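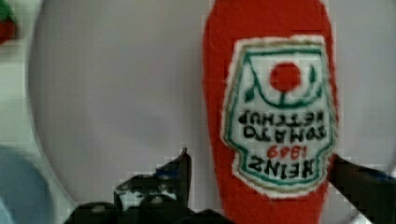
**Human Nutrition I -- Unit 5: Dietary Sodium and Fluid Balance**
Atbridge College, Department of Health Sciences
Prepared by Hậu Mai; revised 25 March 2021

These notes accompany the lecture and do not replace the assigned chapter. Students are expected to have read the chapter on water and electrolytes before the tutorial.

## 1. Sodium and salt

The terms "sodium" and "salt" are often used as if they meant the same thing. Table salt is sodium chloride, and sodium makes up a little under 40 percent of its weight. One gram of salt therefore supplies close to 400 milligrams of sodium. Food labels in the United States report sodium in milligrams, while labels in many other countries report salt in grams. To compare the two, convert salt to sodium by dividing by 2.5.

Sodium is the main positively charged ion in the fluid outside the cells. Potassium holds the same position inside them. The difference between the two is maintained by the sodium-potassium pump, which uses energy to move sodium out of the cell and potassium in. Nerve signaling, muscle contraction and the absorption of glucose in the small intestine all depend on it.

## 2. How the body regulates sodium

Nearly all of the sodium in food is absorbed. Control takes place mainly at the kidney, which adjusts the amount lost in urine.

- **Aldosterone** is released by the adrenal glands when blood volume or pressure falls. It causes the kidney to retain sodium, and water follows.
- **Antidiuretic hormone** is released when the concentration of the blood rises. It causes the kidney to retain water.
- **Atrial natriuretic peptide** is released by the heart when blood volume is high. It increases sodium loss.

Thirst works alongside these hormones. After a salty meal the concentration of the blood rises slightly, the person drinks, and volume is restored at the cost of a temporary gain in body water. A change in body weight over one or two days is often explained in this way and should not be read as a change in body fat.

## 3. Sources in the diet

Sodium occurs naturally in milk, eggs, meat, seafood and some vegetables, but these foods contribute a modest share of intake in most Western diets. The larger share comes from salt added in manufacturing and in restaurant kitchens. Bread deserves particular attention. A single slice is not especially salty, yet bread is eaten often enough to rank among the leading sources.

Other forms of sodium also count toward the total, including baking soda, monosodium glutamate, sodium nitrite in cured meats and sodium benzoate. A product may taste sweet and still carry a considerable amount.

## 4. Intake and health

High sodium intake is associated with raised blood pressure, and the response varies from one person to another. Older adults and persons with hypertension, diabetes or chronic kidney disease tend to respond more strongly. Potassium intake matters as well -- diets rich in fruit, vegetables and legumes are linked with lower blood pressure even where sodium is only moderately reduced.

Low blood sodium (hyponatremia) is seldom caused by diet alone. It is seen with prolonged vomiting or diarrhea, with certain diuretics, and in endurance athletes who drink large volumes of plain water. Symptoms include headache, nausea, confusion and, in severe cases, seizures.

## 5. Worked calculation

The Giáp one-day food record, used in the February tutorial, gives the following entries:

| Meal | Sodium (mg) |
|---|---|
| Breakfast | 410 |
| Lunch | 595 |
| Dinner | 500 |
| Snack | 49 |
| **Total** | **1,554** |

The Daily Value for sodium used on United States labels is 2,300 mg. The record therefore represents 68 percent of the Daily Value. Expressed as salt, 1,554 mg of sodium is equal to 3.9 g.

On a label, 5 percent of the Daily Value or less per serving is considered low, and 20 percent or more is considered high. Check the serving size before applying either figure.

## 6. Preparation for the tutorial

1. Keep a food record for one full day, including drinks and anything added at the table.
2. Calculate total sodium in milligrams and the salt equivalent in grams.
3. Identify the two entries that contributed most, and propose a change to each that the person would be likely to keep up.
4. Read the Plotholm case notes and be ready to explain why fluid intake was restricted.

Records are submitted on the Grudier form. Questions on the calculation should be directed to Ngọc Cao, who leads the tutorial groups. Students who follow a medically prescribed diet may use the Giáp record in place of their own.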